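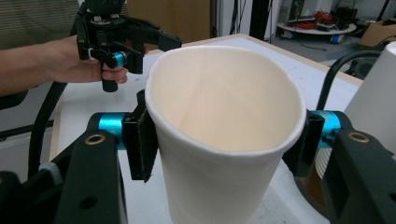
Sunday, 4 pm. Cup table, Orkville room.

Went over the paper cups before the Drornville order goes in. Plain white, rolled rim, one seam down the inside wall. Box of 200 from Elldale, 14 opened so far by Baldur Riis.

1. Holder
Brown round base with the black wire uprights, set on the white foam board. Cups go in mouth up, one stack in the wire and the next one beside it before loading. Board has gray smudges in the middle -- wipe it or flip it, either is fine.

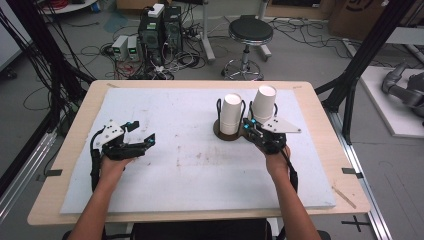

2. Upside down
Also tried cups bottom up on the same table. The base is recessed with a thin raised rim, and the glossy bottom picks up glare, so read the lot mark before turning them over. Fine wrinkles on the bottom of one. Not counting that as a reject yet.

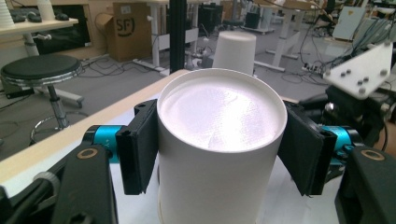 3. To do
Ask Åberg if lot 947 is the same stock. New foam board. Keep the wire holder on the right half of the table.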